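Kevuvance Low Storage Cabinet, Two Sections, Light Wood Veneer

If you've ever tried to find a home for binders, spare cables, envelopes and the good stapler in a shared office, you'll know why we get a bit excited about a plain low cupboard. The Kevuvance is two cabinets joined side by side into one long unit, each with its own pair of hinged doors and a shelf inside. It sits at the end of a run of desks or along the back of it, and it doesn't loom over anybody. We've had them on our own floor long enough to have opinions, and most of the opinions are good!

The veneer is a light, warm colour that leans a little toward pink in some lighting. Beside a white desk it takes the chill off a room full of grey carpet and black chairs, which we didn't expect from a storage cupboard. If you're trying to match existing furniture, ask us for a sample chip first. Veneer varies from batch to batch and a screen won't show you the true colour.

What's inside

Each section has a single shelf that splits it into an upper and a lower bay. The shelf lifts out if you want one tall space for a box or a bag (keep the pegs, they're small and they roll). Most people put the things they reach for every day on the upper level and leave the lower one for paper, or for whatever turns up in July when the year-end files get moved around.

Binders can stand or lie flat. Lying flat is lovely for the fat ones that sag when they stand, and you can keep a label on the cover as well as the spine so you know what you've got either way up. Don't stack too many, though, or you'll be forever lifting four to get at the fifth.

Doors and handles

The doors are full height and open wide, so you can slide a binder straight in without catching the corner. Hinges are metal, one near the top of each door and one lower down, and they adjust with an ordinary screwdriver. Give them a small tweak after the first few weeks, once the weight has settled. The handles are slim and horizontal. They're easy to hook with a couple of fingers when your other arm is full, and they don't snag your pockets on the way past.

One thing to plan for is swing. With both doors open you need clear floor in front, so leave 80 cm between the cabinet and the next piece of furniture. We learned that one with a filing pedestal and a dented corner.

Sizes and price

Height options: desk height or one shelf taller
Finish: light wood veneer, inside shelf to match
Doors: hinged, two per section
Handles: slim metal, horizontal
Shelf: one per section, removable
Price: $1,459 for the joined two-section unit
Lock kit: optional, fitted before delivery

Delivery is by the Solanki crew, who bring it in already assembled and join the two sections on site. They'll need a clear path from the lift. If your floor slopes (so many do), tell them when you book and they'll bring extra levelling feet. Please level it before you load it. A cabinet that's slightly off will have doors that drift, and then everyone blames the hinges.

Behind the desks

Our favourite spot for it is at the end of a long desk run, where the top becomes a spare surface for signing things or setting down a coffee while you hunt for a file. It gives the nearest desk a bit of a boundary too, without the closed-in feeling of a tall screen, and you can still see and chat across it.
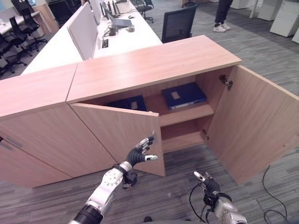 Lakwood office wrote to say they wish they'd ordered the lock kit at the start, as fitting it afterward meant emptying both sections. They also keep the lower bay free for visitors' bags, and say the cabinet has been the most argued-over piece of furniture on their floor because every team wants one.

Fair point about the locks. We can fit them later, and we're happy to, but it's a much quicker job at the workshop. If there's any chance you'll be storing personnel files or petty cash, add the kit now.

Looking after it

Wipe the top with a damp cloth and dry it straight away. Skip the spray polish, as it builds up around the handles and goes cloudy. Coasters are a good idea. Small scratches can be softened with a wax stick in a matching colour, and we tuck one in with every order.

Related items
Nomosero low cabinet, single section
Nomosero desk-end shelf, open front
Lakwood privacy panel, white
Kevuvance lock kit, two sections
Solanki levelling feet, set
Binder labels, beige, pack of 200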